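Equipment > Handling > Two-arm benches > Farard twin bench

Farard twin bench, demo day notes and what you get

Last updated: February 2, 2018
14 shares | 2 comments

Quick page, will tidy later. Lots of people asked after the open day so putting the details up now. Full sheet on request from Mbali Zwane at the sales desk.

What it is. Two arms, one table, one gripper on each arm. For shops and labs that move small light parts from one hand to the other and dont want to build a rig from scratch. Comes set up, you bring the parts. We also sell the left side on its own (ask for the Farard single) but most people who came through wanted the pair.

What we showed. Cup work mostly. Pick up, hold, hand over, set down. Simple stuff on purpose, easy to follow from the back of the room. The Tapsell people wanted it slower, so we ran it slower. The Tasport group wanted to see the grippers up close with the arms parked, so that went on the list too. Kane Wihongi ran the bench all morning and took questions in between, sorry if you didnt get yours in.

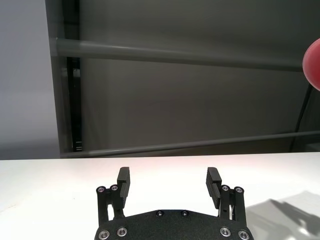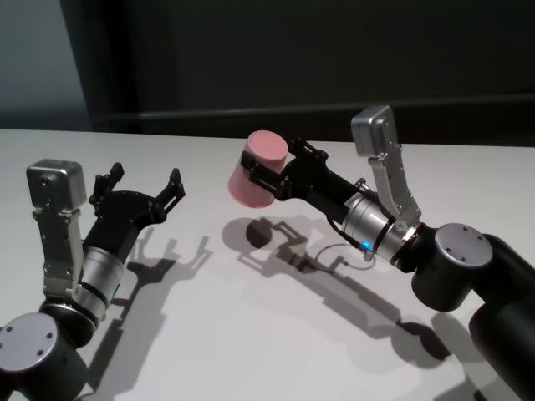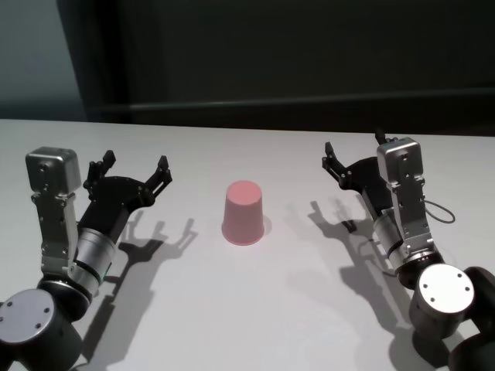 Farard twin bench at the open day. First picture: gripper open over the table. Second: right arm holding the pink cup. Third: cup upside down on the table, both grippers open.

Grippers. Two fingers each, parallel, black. Ridged pads are standard. Smooth pads are an option for parts that mark easily, same price, say so when you order. Pads come off with a hex key (in the box). Swapping a full set took Kane under 10 minutes on the day, first-timers should allow longer. Keep the old screws, they fit the new pads.

Arms. Same model both sides, so spares are shared. Each one has its own stop and you can run one with the other switched off. Handy for training new staff. Payload at the gripper is modest, this is a bench for cups, caps, cartons, small tubs. Not for castings. Somebody asked about castings.

Table. White top, plain. Wipe down with a damp cloth, no solvent. Dark top available if your parts are pale and the vision add-on has a hard time with them. Lead time on the dark top is longer, some 58 days at the moment, hopefully back to normal by April.

Software. Anon, our own teach package, is included. Show it the moves, save, play back. Holds 200 saved routines, and you can copy them off to a stick. No yearly fee on the bench license. Second seat for a desk PC is extra. The version shown on the day is the one that ships.

Hand-overs. Most asked question so far, so a bit more on it. One arm offers, the other closes, then the first lets go. You set the wait between the close and the let-go. Default is 2 seconds, wich feels slow but leave it there until you trust the routine. Soft cups and thin walls need a lower grip setting on both sides, not just the one receiving. If the part is round, grip low near the base and bring the other hand in from the opposite side.

Getting it in the door. Table and arms ship in seperate crates. Needs a level floor and a normal wall outlet. Measure your doorway before you order please. We can send a fitter, booked through Mbali, or you can do it yourself from the guide. Two people for the lift either way. Leave space behind for the back panel.

Whats in the box
- both arms, mounted
- grippers with ridged pads
- table, white top
- Anon teach package, bench license
- hex keys, spare pad screws, guide

Not in the box: vision add-on, guard screens, smooth pads unless you ask.

Price. By quote, depends on the top and the pads. Anyone who signed the sheet at the open day gets the open day price through the end of April. If you signed but havent heard from us, email, a couple of the addresses were hard to read.

Want to see it run? The bench is staying set up in the demo room for now. Bring your own part if its small and clean, Kane will try it. Book first, the room is shared. Next open day not fixed yet, will post the date on this page.

2 comments

Guard screen sizes please, and do they fit the single as well?

Screens fit both. Sizes are in the full sheet, sending it over today. Mbali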